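Re: [cell-planning] Second gripper or new fixtures first? 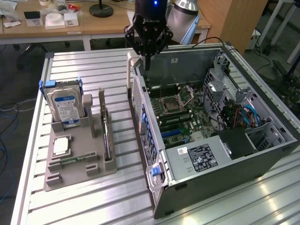
Truvthorpe, April

Hi all,

Replying to Tariq's note, which I'll quote so Shabnam has it too:

> We have money for one big thing this quarter. Celter want 495 for
> each printed tray, Proma say 428 but with a longer wait. Or we put
> the lot toward a second gripper. What would you pick?
> Tariq

Trays, please! The gripper we have is a Robotiq and I have no complaints about it, but look how much the gray tray has to do on the PC job. The hard drive stands up in its caddy at the back, the expansion card has its own slot, the memory module lies in the long channel near the front - and every time we change the parts list, that layout has to change with it. A second gripper won't help us there.

I'd go with Proma and live with the wait. Kausar thinks she can get the material for a home-printed one down to 56, and I'd love to see her try, but that's her time as well and it should go in the budget (Yasir, can you put a line in?).

Also, can we please keep back 315 for spare towers and RAM? The latches and sockets on these boards weren't made for endless practice runs, and I'd hate to go begging again in the summer.

Is anyone free Wednesday to go over the quotes? Mornings are best for me - I have to be out by two.

Nusrat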